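Laundry Sorter and Folder (part-time) – Wijaya Wash & Fold
Posted 2025-01-15

Do you own an opinion about fitted sheets? Would you like to be paid for it? Wijaya Wash & Fold has an opening on the sorting and folding side of the house, which is the side with the better radio and the worse lint.

We take in other people's laundry, wash it, dry it, fold it and give it back. Most of our customers are households who have given up, plus a few small businesses: a yoga studio, two hair salons and a bed and breakfast with a fondness for white towels that we do not share. Everything comes through one back room, and that room needs another pair of hands.

What the job is

Bags come in at the counter and travel to the sorting table. You open them, check pockets, split the load by color and fabric, and write up the ticket. After washing and drying, the same load comes back to you in a basket, and you fold it, stack it, bag it and shelve it by ticket number. Then you do it again. There is a rhythm to it that some people find restful and other people find to be laundry.

On a normal shift you will:

Open and sort incoming bags
Check every pocket, including the tiny one on jeans that has no known purpose
Pull anything marked dry clean only and put it on the rail with a note
Pretreat collars, cuffs and whatever that is
Fold to our house style (shirts in thirds, towels in thirds and then in half, socks paired and turned down once)
Match the finished pile against the ticket
Bag it, tag it and put it on the right shelf
Wipe down the table and empty the lint bins before you leave

You will lift full bags and baskets all shift. You will stand for most of it. There are stools, and they are used mainly for holding towels.

What the job isn't

You won't run the counter unless you want to learn it. You won't drive. You won't iron, except in wedding season, and we will ask nicely. Nor will you be asked to identify stains out loud in front of customers. We had a person who did this and it was bad for business.

Hours and pay

Four shifts a week, 7 a.m. to 1 p.m., with every other Saturday counting as one of the four. We close on Sundays. The week after the August holidays is long for all of us, as every family in town comes home with a suitcase full of sand, so please don't plan your own vacation for then.

Starting pay is 17 dollars an hour, paid every 2 weeks, going up after your first three months if we still like each other. You get a paid half-hour break and your own household laundry done free, up to one bag a week. One bag means one of our bags. It does not mean the duvet cover with the corners tied together that was presented to us last spring.

There is also a 100 dollar shoe allowance each year. Take it. The floor is concrete and it always wins.

Who we're looking for

Experience in a laundry, hotel or hospital linen room is nice to have, but we've trained people who arrived not knowing what a care label was for. We care more that you turn up, that you can read a ticket in bad handwriting, and that you mind a little when a sock is missing. If you mind a lot, we can work with that too.

You need to be able to:

Lift and carry a full basket across the room and up onto a table
Tell navy from black in the morning
Put up with detergent, fabric softener and damp wool in quantity
Keep quiet about what you find in pockets
Speak up when a machine smells wrong

If you have sensitive skin, say so when you apply. We use the unscented Cellura powder for most loads and we keep gloves on hand, but a few customers send their own products and we use what they send.

How the room works

We have one rule that new people always fight and then accept, which is that bags are for dirty laundry and baskets are for clean. A bag gets emptied at the sorting table and folded flat. Clean laundry goes from the dryer into a plastic basket with holes in the sides, so the last of the warmth gets out before folding. Clean laundry does not go back into the bag it came in. It goes into a fresh one. We've heard the argument about waste, and we now reuse the old bags for rags, lost socks and the Skorico table covers the salons rent.

Baskets don't go on the floor. They don't go on top of the dryers either, where they melt slightly and never stack again.
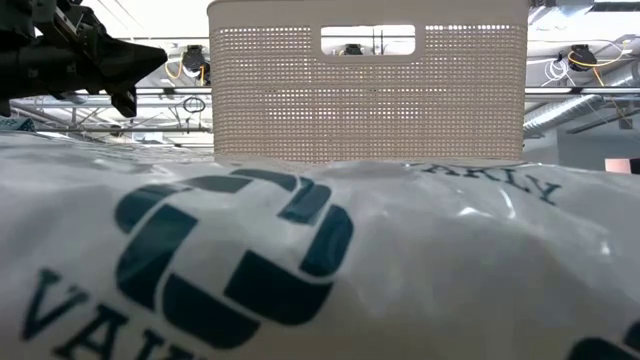 Do I need to bring my own basket or bags?
Please leave them at home. We supply all of it, and personal baskets tend to get loaded up with a stranger's bath mats by midmorning and are never seen again.

Your first two weeks

The first week you fold. That's all, just fold, next to someone who has done it for years and will refold your work without saying anything. Try not to take it to heart. In the second week you start sorting and writing tickets, and by the end of it you should be able to run a small order from opened bag to finished shelf.

There is a paid trial shift before any of this, so you can see the room and we can see your towels.

How to apply

Come by the shop at 1838 Tromach Road any weekday after 2 p.m., once the morning rush has gone, and ask for an application at the counter. You can also leave a note with your name, a phone number and the shifts you could work. A résumé is welcome but not required. A page on why you want to work in laundry is not required at all, though we did enjoy the last one.

Tell us:

Which mornings you can and can't work
Any linen or laundry work you've done, paid or otherwise (raising children counts)
When you could start
How you fold a fitted sheet, in two sentences or fewer

We call everyone back, usually within the week. If you haven't heard from us, check that the number on your note can be read by someone other than you.

Street parking is free until 9. The bus stops across the road. Use the side door before opening time and knock hard, the dryers are loud.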